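Assistance mobilier et rangement – Demande n° 61
Objet : dénivelé entre deux tables assemblées, salle Drikgate
Service demandeur : Atelier Fidallow
Service traitant : Équipement des locaux, site Holanda
Fournisseur du mobilier : Utwood
Priorité : normale
État : résolue, en attente de clôture
Dernière mise à jour : 14 septembre 2025

Exposé de la demande

Le service demandeur signale que les deux tables beiges de la salle Drikgate, placées l'une contre l'autre afin de former un plan de travail unique, ne sont plus de niveau. La table du fond, côté mur, se trouve plus haute que la table avant. Les boîtiers de rangement en plastique que l'on fait glisser d'une table à l'autre butent contre le chant et doivent être soulevés. Le demandeur indique en outre que la jointure s'ouvre au cours de la journée et que de petites pièces de visserie s'y sont logées à plusieurs reprises.

La gêne est apparue en août, après le nettoyage complet des sols, pour lequel l'ensemble du mobilier avait été déplacé. Aucun choc ni aucune surcharge n'ont été déclarés. Le service souhaite conserver la disposition actuelle, les deux plateaux étant nécessaires à son activité.

Premières vérifications demandées au service

Il a été demandé au service demandeur de bien vouloir :
- confirmer que les deux tables proviennent de la même livraison Utwood ;
- vérifier qu'aucun objet n'est coincé sous les pieds ;
- relever la hauteur de chaque plateau à proximité de la jointure.

Réponse reçue : même livraison, pieds dégagés. La table avant est à la hauteur prévue. La table du fond la dépasse de 2 mm sur toute la longueur de la jointure. 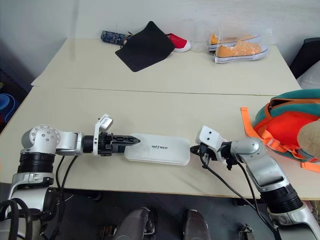 Plan de travail, salle Drikgate : les deux tables beiges accolées et, sur la table avant, un boîtier plastique translucide marqué « UNITREE ».

Analyse

La jointure traverse le plan de travail dans le sens de la largeur de la salle. Le boîtier à couvercle semi-transparent, plat et à coins arrondis, correspond au type de contenant mentionné dans la demande. Sa faible épaisseur explique qu'un écart même réduit suffise à l'arrêter lorsqu'il est poussé à plat.

Deux causes ont été examinées. La déformation d'un plateau a été écartée, l'écart relevé étant constant d'une extrémité à l'autre. Le déréglage des vérins de pied a été retenu : lors de la remise en place du mobilier, les vérins de la table du fond ont vraisemblablement été dévissés pour compenser la pente du sol près du mur, sans que la table avant fasse l'objet du même réglage.

L'ouverture progressive de la jointure relève d'un autre point. Les agrafes de liaison Utwood, fournies à l'origine pour solidariser les plateaux, n'ont pas été reposées. Elles ont été retrouvées dans l'armoire 39 du magasin Holanda, dans leur sachet.

Intervention

1. Le plan de travail a été débarrassé par le service demandeur avant l'arrivée du technicien, boîtiers compris.
2. Les vérins de la table du fond ont été resserrés par quarts de tour, avec contrôle au niveau après chaque passage.
3. La face inférieure des plateaux et les chants ont été dépoussiérés. Trois vis et une rondelle ont été restituées au service.
4. Les tables ont été rapprochées, puis reliées par deux agrafes.
5. Un boîtier vide a été glissé dans les deux sens, en plusieurs points de la jointure, sans accrochage.

Remarque complémentaire du demandeur

Le service demande si les traces présentes sur les couvercles des boîtiers peuvent être retirées sans rendre le plastique plus opaque. Il est conseillé d'employer un chiffon microfibre humide et un savon neutre, puis d'essuyer aussitôt. Les produits abrasifs et l'alcool sont à proscrire sur les couvercles translucides. Les inscriptions ne doivent pas être frottées.

Consignes à l'issue de l'intervention

Les tables étant désormais liées, elles ne doivent plus être tirées séparément. Tout déplacement suppose la dépose préalable des agrafes, à demander au service Équipement des locaux par simple message rappelant le numéro de la présente demande. Les câbles passant sous le bord des plateaux seront tenus à l'écart des vérins, qui doivent rester accessibles. La consigne de nettoyage des sols a été complétée en ce sens et transmise au prestataire.

Clôture

Le demandeur est invité à confirmer le bon fonctionnement de l'ensemble après une période normale d'utilisation. Sans observation de sa part, la demande sera close. En cas de nouveau décalage, il conviendra de rouvrir la présente demande et de joindre un relevé de hauteur pris aux deux extrémités de la jointure.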